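4. The Bed Before It Is Made

4.1 Why we stayed in the bedroom

When we began reading through the diaries from Gristivik and Kornport, we fully expected the kitchen to take up most of this paper. Kitchens are where people have their strongest opinions about tidiness, and they are the room our respondents were quickest to write about. But the longer we sat with the entries, the more we kept coming back to the bed, and in particular to the stretch of time when the sheets are off and nothing has gone back on yet. We asked each household to note down every object that was set on a bed during the day and what it was doing there. We received 400 entries and kept 397. The remaining ones were too faint to read, although Guadalupe Ibarra spent a very patient Thursday with them under a desk lamp.

What the entries describe, over and over, is a bed doing the work of a table. It is the largest clear surface many people own, it stands at a height that is kind to the back (or at least kinder than the floor), and it forgives a great deal. Things set down on it don't roll far or break. One Kornport diarist wrote that she had never owned an ironing board and had never missed one, and then spent most of a page telling us about the mattress she grew up with. We have kept the page.

4.2 Cloth and basket

The most ordinary use, and the one we had the least trouble coding, is folding. A basket of washing comes into the room, it is put down somewhere near a corner of the bed, and the cloths are lifted out and laid flat. Nearly everyone who wrote about folding also wrote about where the basket goes, and they were surprisingly firm about it. On the floor at the corner was the favorite, close enough to reach and out of the way of the feet. Some put it on the bed itself and then complained that it took up the best part.

The study room at Kultstead has a bare mattress with a white quilted top and a dark gray border, standing on a light herringbone wood floor. The lower base is still in its clear plastic wrapping, and a white laundry basket with an open top and gridded sides sits on the floor by the near corner, with a pale blue-white cloth up on the mattress.

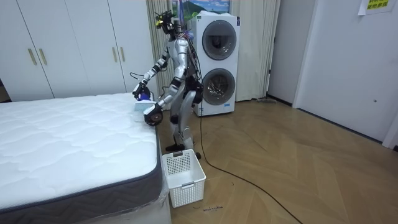

Azucena Figueroa, who coded the folding entries, found that people divide the bed up in their minds without ever saying so. There is a part where unfolded things land and a part where folded things are allowed to stay, and the line between them holds even when somebody else in the household is helping. Several diarists described a small flash of annoyance at a helper who had put a finished towel down on the wrong side. When we asked one of them where exactly the line ran, she couldn't tell us, and then the following week she wrote in to say it went from the window to the door handle.

A bare mattress seems to loosen these habits a little. With a bedspread on, people worried about lint and about the spread being pulled crooked. With everything stripped, they were freer with their elbows, and they leaned, knelt and occasionally sat in the middle of their own sorting. Against that, a fair number of respondents would not put clean washing on an uncovered mattress at all. Higinio Ochoa's mother belongs firmly to this group, and we thank her for a long and very clear letter on the subject. Her practice is to spread one old sheet first and wash it with the next load.

We did wonder whether the size of the piece being folded would matter more than it did. Small cloths were folded near the edge, with the person standing. Large ones were folded wherever there was space, which often meant the floor, then the bed, then the floor again. Fitted sheets we have left for another paper — the entries on fitted sheets are mostly about feelings.

4.3 Small things that end up on the mattress

The second group of entries is untidier and, to our minds, more interesting. Once the sheets are off, people find things. The diaries mention hair clips, a spoon, the caps of pens, coins, crumbs of every kind, and a great many wrappers. Signe Ketilsson proposed early on that we treat these as a class of their own, and we have called them strays. A stray, for our purposes, is any small object on a bed that the diarist did not mean to put there or could not immediately put a name to. The second half of that definition caused some debate in the group, and it stayed in because so many entries contain a phrase like "some little gold thing."

Strays are hard to describe in writing, and this became plain when we compared how the same sort of object was entered by different households. Crinkled packaging was entered as candy, as trash, as "something of the kids'," or simply as brown. A small rounded object might be a pebble in one diary and a sweet in another. We don't think either household was careless. An object of that size, seen from standing height on a pale quilted surface, gives away its color and its shine long before it gives away what it is.

The tools used for clearing strays were mixed. The flat hand was the usual one, followed by whatever cloth was nearest. We had not expected the dustpan and brush to appear on the bed as often as they did, and opinion on this was as divided as it was on bare mattresses. Those who used them pointed out that a stitched top holds on to crumbs along its seams, where a hand passes straight over them. Those who did not said, more or less, that a dustpan belongs on the floor. Jaqueline Barrera suggests that the objection is to the history of the dustpan and would vanish if households kept a second one for upstairs, and two of the Contreras households do exactly that.

Figure 2 gives a sense of the scale involved. The dustpan is a white plastic one with a light blue rubber lip, lying in the middle of the mattress. One object, small, brown and roughly cylindrical in a shiny crinkled material, touches its rim, and another, oval and mottled beige and gold, lies in the gap between dustpan and brush. Readers may like to try naming both before going on to our coding scheme.

Figure 2. Dustpan and two small objects on a quilted mattress top, Kultstead.

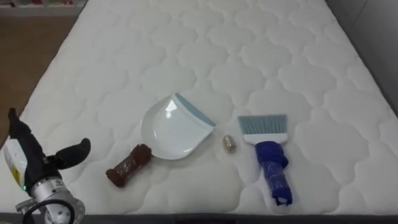
4.4 Coding the strays

Each stray was given a color, a rough size and, where the diarist offered one, a name. We did not correct names, even when a later entry made it clear that the pebble had been eaten. Where a diarist offered two names we kept both in the order written, and Ketilsson and Figueroa then read the full set separately in May and compared their lists.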